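The failure report is the product

I have worked on the planning software for robot arms long enough to have an opinion that is not popular with my colleagues. We spend too much of our time making planners that succeed a little more often, and too little time on making them tell us properly why they failed. If I had to choose for my own team between two more points of success rate and a failure report which a tired person can understand at the end of the day, I would take the report.

Let me explain where this opinion comes from. At Zallcombe, where I write planning and control tools, we run every change of the software against a set of simulated rooms before it is allowed near a real machine. The set has 443 rooms at present. Each room is made by a small program we call Jetness, which takes furniture, objects and an arm and places them together by certain rules. The planner then receives a task in each room, for example to pick one thing and leave the others where they are. In the morning we read a table with green and red rows.

In September this table had 67 red rows. Beside every one of them stood the same two words: planning failed. You can imagine how useful that is. It is like a letter from the bank which says only that something is wrong with your money.

I took a notebook and opened the red rooms one after another. The work took me most of a week, and I don't regret it, but I was angry during the whole of it. Behind the same two words I found very different troubles. In one group there was no arm position that reached the target at all. In another group the position existed, but the start of the movement was already counted as a collision, so the search stopped before it began. There were rooms where the path was found and then thrown away by the time limit of the smoothing step. And there were 14 rooms where the planner was perfectly right to refuse, and the row should have been green.

The software knew all of this. Each of these reasons was present in some variable at the moment of failure. It was then passed upwards through several layers, and every layer made it shorter, until at the top only a false value remained. I don't blame any one programmer for this. Each layer was written by a reasonable person who wanted a simple interface, and I wrote one of those layers myself.

The usual answer I hear is that one can always switch on the detailed log. I have tried to live with the detailed log. It is written by the planner for the planner. It lists thousands of samples that were refused, with joint values to many decimals, and it never says the one sentence a person would say: I could not put the hand there without touching the lid. To produce this sentence somebody must decide which of the refused samples matter, and this is real engineering work. It needs a design, tests and an owner, as any other part of the product does.

A second answer is that learned policies will make the question old. Why should one explain a search if soon there will be no search? I hear this more often every year, and I think it makes my argument stronger. A classical planner at least stops when it can't find a way. A learned policy will always give some motion, because giving motion is what it was trained to do. If we haven't learned to ask for reasons from the kind of software that has them lying ready in memory, I don't see how we will learn it with the other kind.

The third answer is about money, and it is the most serious one. Kaufmann, the firm for which we did our first integration, asked us in every meeting for the success rate and never for the quality of the messages. A number goes easily into a contract. I understand this very well. But I also remember who telephoned us afterwards. It was the people on the late shift, who had a stopped arm before them and a red box on the screen, and they did not ask about the rate. They wanted to know whether they should move the box, move the arm, or restart everything. They usually restarted everything, and half of the time it was the wrong choice.

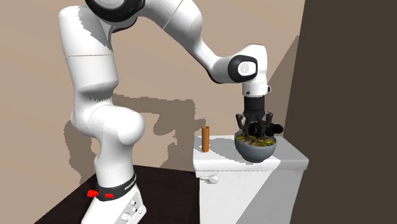 A collision checker gives its answer as yes or no, and I believe most of our poor reports begin at this point. It is asked many thousand times in one search, so it must be quick, and a quick yes or no is easy to write. But when it says yes, it has in its hands the names of the two bodies that touched, and usually some measure of how deep. We throw this away to save a little time. Think of a gripper that reaches down into a bowl standing on the lid of a toilet tank, with its fingers in the food. If all contact is forbidden, this pose is a collision and the planner will refuse it, and the report says planning failed. If the report would say that the fingers touched the contents of the bowl, any reader would see at once that the task allows this and that the rule was too strict. The same pose with a finger through the bowl's wall would be a true fault, and with the names kept we could tell one from the other. Even the orange cylinder at the other end of the lid belongs to this question, for a path that comes in from that side may be refused on its account, and then the right message is not that the bowl is out of reach.

After that week with the notebook I changed our checker so that it keeps the pair of names for the refused samples closest to the goal. The search became slower by 2 per cent. I had to defend this number in front of my colleagues, and I would defend it again. We also gave our own list of reasons to every layer above, and a layer is now permitted to add to a reason but not to shorten it. The new reports are far from beautiful. Sometimes they name a pair of bodies which has little to do with the real obstacle, and then they mislead. A wrong reason costs more trust than a missing one, and I admit that I had not thought enough about this when I started. For the narrow passages we still have no good message, as there the search simply did not find the way in the time given, and an honest report can say only this.

What I would like to see is quite modest. When a group publishes a planner or sells one, let it show beside the success rate a page of its failures, in the words the software itself gave. I would read this page first. Heltier, the simulator we use under Jetness, already returns the contact pairs if one asks for them, so on our side there was never a technical excuse. I suspect that many teams are in the same situation and have the reasons already in their memory, one function call below the place where they stopped looking.

My notebook from September is still on the desk. There are four pages in it for the rooms where I could not find the reason by myself, and the new reports have so far explained only some of them.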